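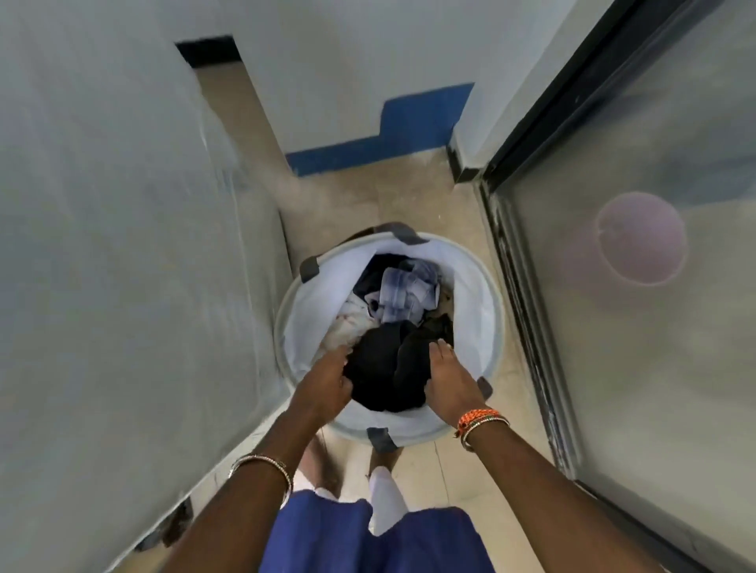 A laundry hamper on a tiled floor beside a glass shower panel.

Condition report (rental housing)

A condition report is a written record of the state of a rented dwelling at the start and end of a tenancy. It is also called an ingoing report, an inspection report or, in some older leases, an inventory. The report lists each room and its fittings, and both the landlord and the tenant note whether each item is clean, undamaged and working. It is used mainly to settle claims against the bond, or security deposit, when the tenant moves out.

Contents

1 Purpose
2 Form and content
3 Procedure
4 Use in Lillon
5 Disputes
6 Digital reports
7 See also

Purpose

Most tenancy laws require a tenant to return the dwelling in much the same state as it was received, apart from fair wear and tear. Without a record made at the start of the lease, it is hard for either side to show what that state was. The condition report serves as that record. A signed report is usually treated as good evidence of the condition of the property on the day it was made, though it can be challenged with other evidence such as dated photographs, receipts or letters.

The report does not set out who is responsible for repairs. A tenant who writes that a tap drips has recorded the fault but has not asked for it to be fixed, and a separate repair request is normally needed.

Form and content

Reports are generally laid out as a table, with one section for each room and a line for each feature. Typical lines cover walls and ceiling, floor coverings, doors and locks, windows and screens, light fittings, power points and built-in cupboards. Kitchens and bathrooms have extra lines for the stove, sink, taps, tiles, mirror, exhaust fan and shower screen. Outdoor areas, garages and storage cages are listed at the end.

Each line has space for the landlord's entry and the tenant's reply. Many forms use a simple yes or no for "clean", "undamaged" and "working", followed by a comments column. Meter readings, the number of keys handed over and the dates on which smoke alarms were last tested are often recorded on the final page.

Furnished dwellings need a longer report. Furniture, linen, cookware and appliances are listed one by one, and some agents attach the list as a separate schedule. The tenant's own belongings are never included, even where the tenant has already begun to move in at the time of the inspection.

Procedure

The landlord or agent fills in the first part of the report before the keys are handed over. The tenant is then given a copy and a set time in which to check it, add comments and return it. If the tenant does not return the report in time, the landlord's version may be taken as correct.

At the end of the tenancy the same form is completed again, preferably with both parties present. The two sets of entries are compared line by line. Marks such as faded curtains or worn carpet in a hallway are usually put down to fair wear and tear. Burns, holes and missing fittings usually are not.

Use in Lillon

In Lillon, condition reports were left to private agreement until the present tenancy rules took effect on 3/5/20. The rules brought in a standard form with 80 lines and gave tenants 6 days to return it. A landlord who does not supply a report may still claim against the bond but must prove the damage in some other way.

The district of Cedton had used a similar form for some years on dwellings owned by the local housing office. Parts of the Lillon form, including the page for keys and meter readings, were taken from it.

Disputes

Bond disputes in Lillon are heard by the Storanon Tenancy Board. In the first full year under the new rules the board dealt with 1,109 bond claims. Cleaning was the most common matter raised, followed by damage to floors and unpaid water charges. The busiest month was December, when many leases in the area end.

The board will accept a report that has been signed by only one party but gives it less weight. Vague entries such as "fair" or "OK" have also caused trouble, and the board's guide asks that comments describe the mark or fault and say where it is.

Digital reports

Paper forms remain common, but many agents now complete reports on a phone or tablet. Salazar, a property management firm with over 36 offices, moved all of its inspections to a digital form and sends tenants a link in place of a paper copy. Photographs can be attached to each line, and changes are logged with the time they were made.

Tenant groups have raised concerns about privacy — mainly that photographs taken at routine inspections may show personal items and may be kept after the lease ends. Under the Lillon rules a tenant may ask for such photographs to be removed from the file. Tenants may also ask for a printed form at no cost.

See also

Rental bond
Fair wear and tear
Routine inspection
Residential lease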